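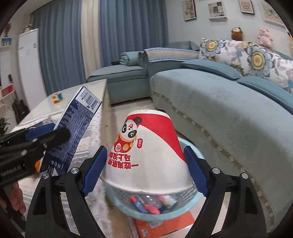 One gripper on a paper bucket, its partner holding a flat blue box.

Workshop > Interviews > Grippers

Ruxandra Coman looks after the hand-held grippers at Bunden, and she had been warned that I don't believe in low-maintenance machinery. She didn't try to change my mind. "It's two fingers, some linkages and a pair of pads," she said. "Dust gets in. Screws work loose. What did you expect?"

I expected to hear the word "maintenance-free", which is how a salesman from Skirnex once described something very similar to me. Coman laughed at that. Her own routine takes 20 minutes a tool. She wipes the pads, opens and closes the fingers by hand and feels for any side play at the joints. If one finger arrives before the other, she slackens the linkage and starts again.

Does she trust the factory setting? "No. I did in May." The tool that changed her mind had come with one pad sitting 2 mm proud, and it went through 467 grips before anyone wrote it down.
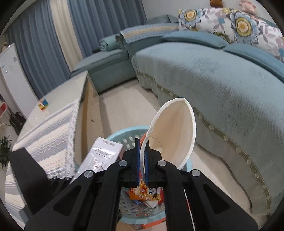 Thin, curved things are what she worries about most. A box forgives a crooked pad, she says, but a paper rim will twist or crease, and then people blame whoever was holding the handle. I asked whether they were ever right to. "Sometimes. Tudor squeezes everything as if it owes him money."

She keeps a paper log for each tool, and I was allowed to read one. It was duller than I had hoped and more honest than I had feared, with two entries reading "no idea, cleaned it, fine now". Fitting new pads is a bench job. A full replacement tool is 900 pounds, so a worn joint gets taken apart first.

I still think a tool this simple ought to stay straight for longer. Coman thinks so too, and has written to the makers about the screws. She was waiting for a reply when we spoke.

Interview by Derek Mottram

Contact us | © 2020 Fernness | Back to top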